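Local News | Food & Farm
April
By staff reporter, Nurkwood

Nurkwood produce market to move indoors, vendors split on fees

NURKWOOD — The town's open-air produce market will leave the Canpolat Street lot this spring and set up inside the old Hisus furniture building, after the town council voted to sign a lease late in the evening session. The vote was close. Debate ran past 10 p.m.

The lease covers the ground floor only. Room for 40 stalls, up from the 25 that fit on the lot now. Rent to the town is $479 a month for the first year, with the second year still to be worked out. Stall fees will go up too, though the council has not said by how much, and that was most of what people wanted to talk about.

Growers who spoke at the meeting were split. Several of the bigger orchards on the Grurkholm side of the river said they were all for it — a roof, running water, real restrooms, a loading door that a box truck can back up to. The lot floods at the low end whenever it rains hard and two Saturdays were lost to it last season, they said.

Smaller sellers were less keen. One egg and herb vendor told the council that her whole take on a slow morning would not cover a higher fee, and asked if half stalls could be offered. Council members said they would look at it. No promise was made. A honey seller asked the same thing again twenty minutes later and got the same answer.

Parking was the other sore spot. The Hisus building has a side lot but it is shared with the dental office and the tire shop, and the tire shop is open market mornings. The town says shoppers can use the school lot one block north, and that a crosswalk will be painted before opening. Residents on that block asked who will be directing traffic. The police department is to report back on it next month.

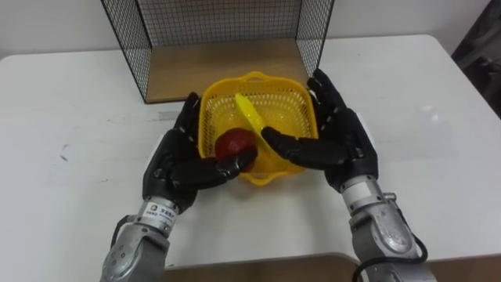 Sellers will also have new rules on how fruit and vegtables are put out. Under the draft handed around at the meeting, nothing may sit on bare floor or in soft cardboard, and anything sold loose has to be in a container that can be rinsed and that lets air through. A small yellow plastic basket with fine mesh sides, holding a round red fruit, is the sort of thing that would pass. Wood crates are still allowed if they are lined. Waxed boxes are fine for storage behind the stall but not for display. The draft does not say who pays, and a few growers said they had just bought new crates for the season.

Tables must be wiped down at opening and at close. Scales have to carry a current county sticker, same as now. Cut samples have to be kept under a cover, with toothpicks or tongs, and a trash can within reach. Dogs are out, except service animals. That one drew some groans from the back of the room, the current market being a popular stop for dog walkers.

The town says the rules are mostly what the county already asks of any indoor market and that it had little say in them. An inspector will walk the floor before the first market day and then twice a season.

Work on the building is not finished. The old showroom carpet is up and the concrete is to be sealed, but the back wall still needs an outlet run for the coolers, and the permit for that was only filed last week. Meat and dairy sellers can't move in untill it is done. If it runs late, they will stay on Canpolat Street under tents for the first few weeks while everyone else goes inside. Not ideal, one cheese maker said, but better than missing the start of the season.

A petition against the move had 226 signatures when it was turned in at the start of the meeting. Most of the signers live near the current lot and said they walk to it. The Hisus building is on the other side of the rail line, a longer trip on foot, and there is no sidewalk for part of the way. The council asked public works for a price on filling the gap. A shuttle from the senior apartments was also brought up, and dropped, then brought up again. It is on the list for the next session.

Shop owners on Canpolat Street wrote in as well. The bakery and the coffee counter both said market mornings are their best of the week and asked that some kind of event stay on the lot — a plant sale, a swap meet, anything. The council seemed open to that. A plant sale in May was floated, no date set.

Some at the meeting asked why the lot could not just be fixed. Public works looked at that two years ago. Regrading the low end would mean moving a storm drain, and the price came in well over what the town had set aside. The study is on file at the clerk's office for anyone who wants to read it.

Hours will not change at first. Doors at 8 a.m., closed by 1 p.m., with vendors let in from 6 for setup. A winter market is possible now that there will be heat, and a show of hands among the sellers in the room had most of them interested, mainly the ones with apples, squash and greenhouse greens. The lease allows it. Nothing on the calendar yet.

Stall applications open at the town clerk's window and by mail. Current vendors get first pick through the end of the month, then it goes to new sellers in order of filing. Growers from outside the county can apply but will be placed last. Crafts are capped at a small share of the floor, same as on the lot, and resellers of store-bought produce will be turned away.

Food stamp tokens will still be accepted, and the info table that handles them moves to just inside the front door. Tokens bought at the old lot stay good. Paper coupons from last fall do not — they ran out in the winter, and the town says it can't swap them.

The next council session takes up the stall fee, the half stall question and the crosswalk. It starts at 7 p.m. in the upstairs room at town hall. Public comment comes first, three minutes each, sign-up sheet at the door.

Filed under: Local News, Town Council, Farmers Market, Nurkwood

Contact the newsroom | Corrections | Copyright, all rights reserved | Back to top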